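Share this 2 Comments

Eating Out in Clikham: What Our Town Wants for Its Lunch
Student project report by Refilwe Sithole

When I chose this project back in May, I thought I knew every café in Clikham, having grown up above one of them (the smell of toast never quite leaves you!). I handed out 100 question sheets along the high street and got 90 back, which pleased my tutor, Jörg Steinbach, very much.

Most people wanted a hot lunch they could eat sitting down, and they wanted it without a long wait. Soup came up again and again - so did the dumplings at Ostermann, which I must say are lovely. The newer places near the station, Ulau among them, were liked by students but thought a bit dear by everyone else.

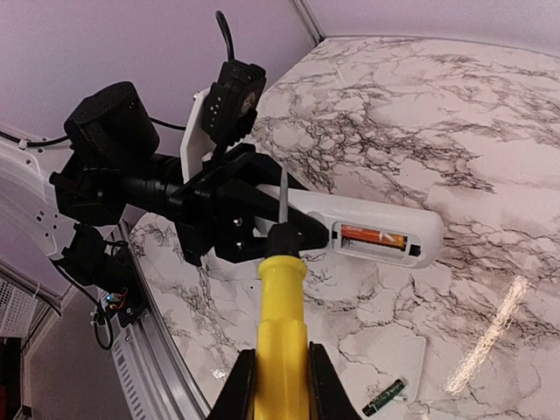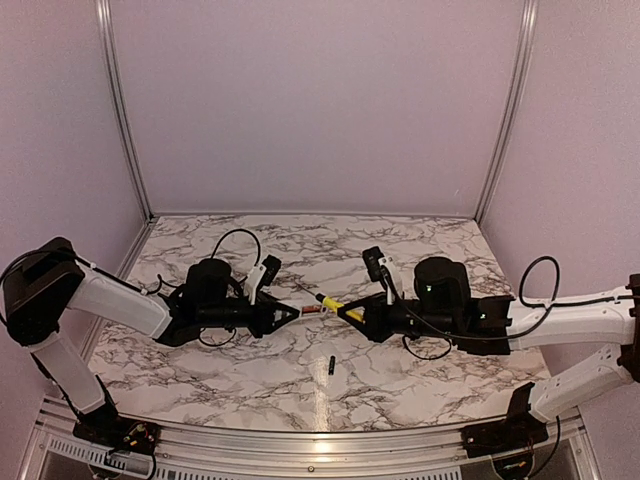
If I did the project again I would ask about evenings too, as several people wrote long notes in the margins about having to go all the way to Sorkholm for a decent supper. I would also leave more room for those notes, and bring a better pen. My thanks to all the cooks and waiting staff who let me stand by their doors in the drizzle.

Recent reports
Bread Baking at Home
The Sorkholm Fish Market
School Dinners Then and Now

We use cookies to improve your visit. Accept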